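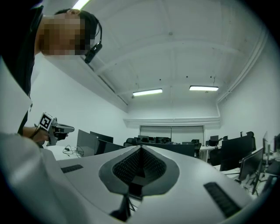

Headset on, head down.

Home Posts Replies Archive Search

Jailson Macedo

Thread on sampling hay for analysis. Several people asked how I pull a sample after I posted the second-cutting numbers. Horse hay only, small square bales. Round bales at the end.

First definition. A "lot" is hay from one field, one cutting, baled under the same conditions. If any of those changes, it's a new lot and it gets its own sample. A mixed stack gives you a number that doesn't describe any bale in it.

My current lot is 300 bales from Aydoğan, second cutting, orchardgrass with some timothy, baled in August. All of it came off the upper field. The lower field was cut two days later, after rain, so I stacked it separately and it has its own bag.

Equipment: a core probe on a cordless drill, a clean plastic bucket, a freezer bag, a marker. The probe needs a sharp tip. A dull one pushes stems aside and collects leaf, and then your protein reads high.

Check the tip before you start. If the drill is bogging down in an ordinary bale, sharpen it. I touch mine up with a fine file and wipe the shaft down with a dry rag. No oil anywhere near the sample.

Where to core: center of the small end of the bale, straight in, level with the ground. That line crosses the flakes. If you go in through the side you follow a single flake and sample one spot in the field many times over.

How many: I took 17 cores from this lot, one per bale. More cores bring the sampling error down, with less return for each one you add. Taking a handful from the bale that happens to be open in the aisle is one data point, and a leafy one.

Which bales: decide before you look at them. I walk the stack and core whatever bale lands on the count. If you skip the ones with weeds you have tested a stack you don't own. Moldy bales are the exception. They get pulled and thrown out, so they aren't part of the ration and don't belong in the bag.

Low drill speed. High speed heats the probe, and heat can damage the sample. If the barrel is uncomfortable to touch, stop and let it cool.

Everything goes into the bucket. Mix by hand, gently. Don't shake it, the fines drop to the bottom. If the total is too big for the bag, divide the pile and keep an entire half, fines included. Don't grab from the top.

Press the air out, seal, label. Mine reads: lot name, cutting, field, month baled, month sampled, species. Leave it out of the truck cab. Mine goes to the lab in Nultby the same morning if I can manage it, otherwise it sits in the tack room fridge overnight.

Timing. New hay keeps changing for a while after baling. I wait at least 6 weeks in the stack before I sample. Sample it sooner and the moisture figure in particular won't match what you end up feeding.

What to order. For horses: dry matter, crude protein, digestible energy, ADF, NDF, ESC, starch, and the minerals with iron, copper, zinc and manganese. Ask for the equine panel. The dairy report prints energy figures that were worked out for cows.

Wet chemistry or NIR? NIR is fine for protein and fiber on common grass hay. For minerals I pay for wet chemistry. The NIR calibration depends on how close your hay is to the reference set, and trace minerals don't read well that way in any case.

Reading the report. Two columns, as sampled and dry matter. Compare hays on the dry matter column. Calculate what goes in the net from the as-sampled column. Mixing these up is the most common error in the spreadsheets people send me.

For the sugar-sensitive ones, add ESC and starch on a dry matter basis. Don't add NSC and ESC together. ESC is already inside WSC, and NSC on most reports is WSC plus starch, so you'd be counting the same sugar again.

What limit to use is a question for your vet, with the bloodwork in front of both of you. I have one metabolic mare, Larkero, and her limit was set that way. It may not be right for your horse.

Minerals. Look at the ratios as well as the amounts. Around here iron is high in nearly everything, copper and zinc come up short, and calcium to phosphorus is usually acceptable in grass hay. Check it anyway. If you feed bran or much grain on top, the phosphorus side moves.

Upper field result: copper and zinc both short, as expected. Selenium low, also expected. I don't correct selenium by guesswork. The gap between enough and too much is narrow, and whatever is in the treats, the balancer and the salt all adds up.

I buy the single minerals at Trendham and weigh them on a gram scale. Scoops are a volume. Copper sulfate and zinc oxide don't pack the same, and neither packs the same in humid weather.

Someone asked whether soaking changes all this. Yes. Soaking pulls out sugar, and it pulls out potassium and some other minerals along with it. How much depends on time, water temperature, the amount of water and the hay itself. If you soak every day, test a soaked sample too.

For a soaked sample: soak as you normally would, drain it, spread it thin and air dry it on a clean sheet with a fan, then bag it. Tell the lab. If it goes in wet it will mold in transit and you'll have paid for nothing.

Reply from the comments: "Can I just go by color?" No. Green tells you it was cured quickly and kept out of the sun. It says very little about sugar. Pale, stemmy hay can test high, and I have a report in the drawer that shows it.

Also from the comments: "Is last year's result from the same field good enough?" For iron, as a rough guide, maybe. For sugar, no. Rain, stage of growth and the hour it was cut all move that number from year to year.

Round bales. Core from the curved side, toward the middle, and go in at about waist height. Skip the weathered outer layer only if you peel it off before feeding. If the horses eat it, it goes in the sample.

Keep the reports. I file by field and cutting, with the bale weights written on the back. Weigh a few bales from each lot while you're at it. The invoice weight and the scale weight on this load were 2 pounds apart, and that carries straight through to the ration.

Correction to the earlier post on core placement: for bales that come off the machine with the flakes running the other way, follow the flakes, whichever end that means. You want the probe crossing as many of them as possible.

Lower field sample went in this morning. I'll add the numbers under this thread when they come back.

Print | E-mail this thread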